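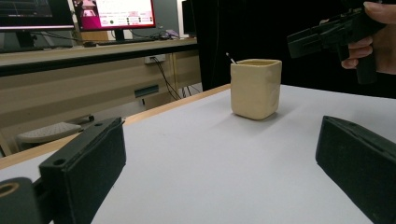

Words: Nele Hagedorn | 30 January 2025

Nghĩa Lã designs the hand-held grippers that Stomley sells in pairs under the name Seka. Each has two black fingers and a grip handle, and an operator works one in each hand. The recorded motion is then used to train a robot arm.

The first question was why the fingers are so plain. "They are blocks with screw holes," Lã said. "A lab can take them off and put its own on. If we shaped them for one job, we would be selling one job."

Cups are a standard task in the company's trials, and Lã prefers the awkward ones. "A square cup with uneven walls gives you a different contact on every side. Put a thin stick in it and the operator has to plan the approach. A round mug is too easy."

Stomley rates the finger pads for 3,000 grasps before replacement. In the April trial, operators logged 537 recordings, of which 97 were rejected. Most of the rejects came from tracking loss when one gripper passed in front of the other — a fault Lã expects the next firmware to reduce. "It will not remove it. Two hands over one table will block each other sometimes."

The kit ships with 9 spare pads and a calibration plate. Software is licensed separately, per workstation. Asked about left-handed users, Lã said both units are identical and the roles are swapped in the settings menu. The swap requires a restart.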